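Brutside Play Room: soft equipment check

Checked by: Biljana Dumitrescu
Date: Tue 16 March
Next full check: July

What a lovely set this is to inspect! Most of it has held up beautifully, and the comments are there for whoever does the next round.

1. Felt covers, surface
OK. Go over every face with the flat of your hand, slowly, and then again the other way. Bobbling is fine. Bald spots are not, and I found none.

2. Seams and corners
OK apart from 3 blocks from the Gretuma set with a loose thread at one corner. Snipped and restitched by Gunārs the same afternoon (beautiful neat work, thank you!). Tug each corner firmly, as a four-year-old would.

3. Colour and fading
OK. Take each block over to good light before you decide anything, and turn it round a few times. A shadow across felt can look just like a stain or a dent, and I have been caught out by that more than once.

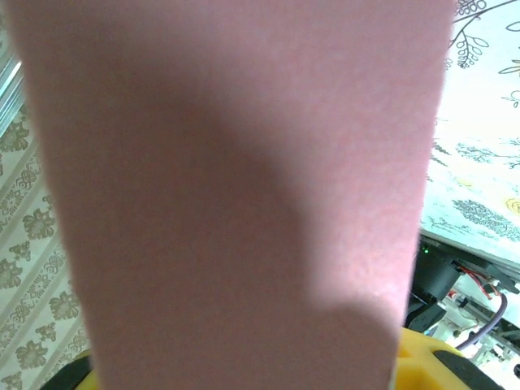

Faded felt can stay in use as long as the cloth underneath is sound. Write it down anyway, so Severin can see how quickly the colour is going from one check to the next.

4. Filling
OK. Press in the middle and let go. It should come back up by itself. Number 21 is slow but it does get there, so leave it in and try it again in July.

5. Small parts
OK. No buttons, beads or tags anywhere on the set, which makes this the quickest line on the sheet.

6. Cleanliness
ACTION. 7 covers need a gentle hand wash and drying flat. Please don't use the tumble dryer! Vandana has the wool soap, and a capful is plenty.

7. Storage
OK, and so much better than last time. The new Parnum shelves are low enough for the children to put things back themselves, and they really do. Keep the heavier blocks on the bottom.

Result: passed, with item 6 to be finished before the Saturday session. Bujar to sign once the covers are back on.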